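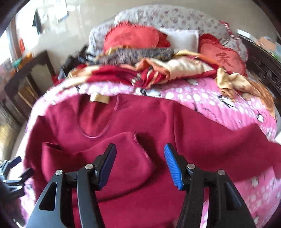 Fleece is easy to wash and hard to store well. It takes up more room than its weight suggests, it picks up lint from anything near it, and it slides off a stack if it was folded in a hurry. The notes below cover washing, drying, folding and putting away fleece tops for a household that owns a lot of them. Most of it applies to fleece pants and thin fleece blankets too.

## Before the wash

Check the pockets, zip the zippers, and turn each piece inside out. The outside is the side that pills, so let the inside take the rubbing.

Shake the top hard over a tub or outdoors. Pet hair and dry leaf bits come off fleece much better dry than wet. For what stays behind, wipe in one direction with a damp rubber glove. A tape roller works on smooth cotton but on fleece it tends to pull up the nap, so go lightly if that's all you have.

Wash fleece with fleece. Towels are the worst thing to put in with it, and flannel sheets are nearly as bad. Dark fleece in particular will come out of a towel load covered in pale fuzz, and you'll spend longer cleaning it than a second load would have taken.

- Cold or cool water, gentle cycle
- Half the detergent you'd use for cottons
- No fabric softener and no dryer sheets
- A fine mesh bag for anything new, for the first few washes

Softener leaves a coating on the fibers. The top feels nice for a day and then lies flat and gets clammy. If you have one that's already coated, run it through two washes with no detergent and half a cup of white vinegar in the rinse. It may take a third.

Red, wine and other deep colors should go alone or with other darks the first few times. Polyester fleece usually holds its dye, but cotton-blend fleece can bleed, and the care tag inside the collar or side seam will tell you which one you own. Read it once and write it down if the print is already fading.

## Drying

Fleece comes out of the spin nearly dry. Hang it on a rack or lay it flat over a couple of bars, and it will usually be ready by the next morning, sooner in a heated room.

Don't use clip hangers or clothespins on the shoulders. They leave points that stay in the fabric. If you have to use pins, pin the hem and let the top hang upside down.

In the dryer, use low heat and take it out while the seams are still slightly damp. High heat makes fleece stiff and rough and it doesn't come back. We have one gray blanket that went through on high and it's now the blanket for the trunk of the car.

Seams dry last. Pinch the cuffs, the collar and the underarm before you fold anything. A top put away with a damp collar will smell by the end of the week, and so will whatever is next to it.

## Folding on the bed

A bed is a good folding surface for thick tops. It's wide enough that both sleeves can lie out straight, and the bedspread holds the fabric a little so it doesn't creep. A table is better for shirts and pillowcases, where you want a hard edge to press against.

Make the bed first and pull the cover tight. If the blankets underneath are lumpy, the fold will be too.

1. Lay the top face-down with the neck pointing toward the head of the bed. Keep the whole thing on the mattress. A side that hangs over the edge will drag the rest with it.
2. Smooth from the middle out to the sides with a flat hand. Straighten the neckline until it sits evenly on both shoulders.
3. Bring the right side in to the middle, then lay the sleeve straight down along the body. If the sleeve is longer than the body, turn the cuff back up.
4. Do the same on the left. The two sides should meet or overlap slightly, and the whole piece should be the same width top to bottom.
5. Fold the hem up one third of the way, then again to the neck.
6. Turn it over, so the front is facing up.

For a shelf, stop there. For a drawer, fold it once more so it stands on its edge. Fleece is thick enough to stand up by itself if it's folded tightly, and you can see every top at once instead of digging.

If you lose track partway through and a flap has doubled under, open it all the way out and start over. Tugging a corner from inside the fold stretches the hem and leaves the bundle crooked.

Half-zips and anything with a stand-up collar should be zipped to the top before you start. Fold the collar down flat onto the back. Hoods go flat against the back too, and count as part of the body when you fold in thirds.

## Rolling

Rolling works for thin fleece and for travel. Fold the sides in as above, then roll from the neck down to the hem and press the air out as you go. Thick fleece won't stay rolled without something to hold it. A wide elastic is fine for a weekend bag but leaves a mark if it's on all summer.

## Drawers and shelves

Don't stack more than five fleece tops on an open shelf. The pile leans, then somebody pulls from the bottom and it all has to be done again. Two short piles side by side take up the same width as one tall one plus the mess it makes.

We use Produra shelf dividers in the hall closet, the kind that slide onto the board from the front. They hold well on a thick shelf. On our thinner shelf they wobbled until we wedged a folded strip of card under each one. In the dresser we use the low Bramier boxes, open at the top, with tops filed on edge. One box per person, plus one for hats and neck warmers.

Put the folded edge toward you, with the loose edges to the back. It looks neater and it's easier to pull out a single piece.

Sort by weight before you sort by color. The thin ones get worn under a jacket and the thick ones get worn alone, and when someone is late for the bus that's the difference they care about.

## Putting it away for the summer

Wash everything first, even if it was only worn once. Body oil and food spots that don't show in spring will show by October, and they're what moths and other bugs go for. Polyester fleece isn't food for moths, but the spots on it are, and a wool blend is both.

Use a bin with a lid for anything going under a bed or into an attic. Leave it a little under full. Fleece packed down hard for months loses its loft, and some of it won't return no matter how long you tumble it. For the same reason we've stopped using vacuum bags for fleece. They're still good for spare pillows.

Label the short end of the bin, the one that faces out. Write the size as well as the contents if you have growing kids - "fleece, 8 to 10" saves opening three lids. Masking tape falls off in a hot attic. A paper tag tied to the handle stays.

A cedar block is fine in there. Lavender bags are fine too, but the smell gets into fleece and stays for weeks, so leave them out if anyone minds.

## Small repairs

Do these before folding, while the piece is laid out flat and the light is good.

- **Pilling:** Use a fabric shaver on a flat surface with the cloth held taut. We have a Cusi and it does the job, though it fills up fast and needs emptying after each sleeve. Go slowly near seams.
- **Loose fibers along a seam:** Trim with small scissors. Don't pull, in case one of them is the stitching.
- **A hem coming down:** Fleece doesn't fray much, so a plain running stitch in matching thread is enough. Keep it loose so the hem can still stretch.
- **Scratchy label:** Cut the stitches with a seam ripper and lift it off. Snipping across the label leaves a stiff edge that's worse than what you had.
- **Flattened patches at the elbow:** Dampen, brush gently with a soft toothbrush, and let it air dry. It helps a little.

Keep a small tin with dark red, navy, gray and black thread near the place you fold. Those four cover nearly every fleece in this house. The one they don't cover is a mustard vest, and it's been mended in gray.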